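Equipment Planning Coordinator, Robotics Lab
Nerkley -- Brallwood site
Full time, on site, start date in July

Nerkley is hiring one person to run purchasing and planning for the tabletop manipulation lab at Brallwood. The lab is adding arm stations over the next budget year, and the engineers have been doing their own ordering. We want that work in one place.

What you will do

Keep the equipment budget and report on it once a month.
Get quotes for arms, grippers, tables, framing and power, and compare them on total cost, including spares and service.
Plan lead times so a station is not waiting on a mount or a cable.
Keep the parts register up to date. It has 698 lines now and 344 of them need a supplier or a price checked.
Order the everyday objects used in the handling tasks. Any single item under $88 you can buy without sign-off.
Work with McKinnon, our framing supplier, on table layouts and delivery dates.

What we are looking for

Three years or more in purchasing, lab management or production planning. You should be good with spreadsheets and able to read a spec sheet and ask the vendor what it leaves out. Experience with automation equipment helps. You do not need to program a robot, but you will spend time at the stations with the people who do.

Pay and terms

Salary depends on experience. Health coverage starts on day one, and there is a $1000 yearly training allowance. Hours are 8:30 a.m. to 5 p.m. Some lifting.

How to apply

Send a resume and one page on an equipment purchase you planned -- what it was supposed to cost, what it did cost, and what you would change. Use the form on the Nerkley careers page and choose "Burden" as the project name. Applications without the one-page note will not be read.

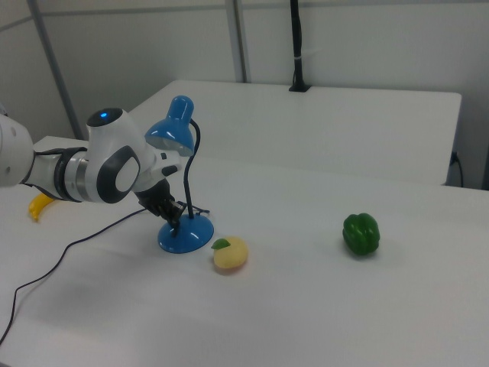 Interviews are held at Brallwood and take half a day, including a short budgeting exercise and a visit to the lab. We pay travel for anyone we invite.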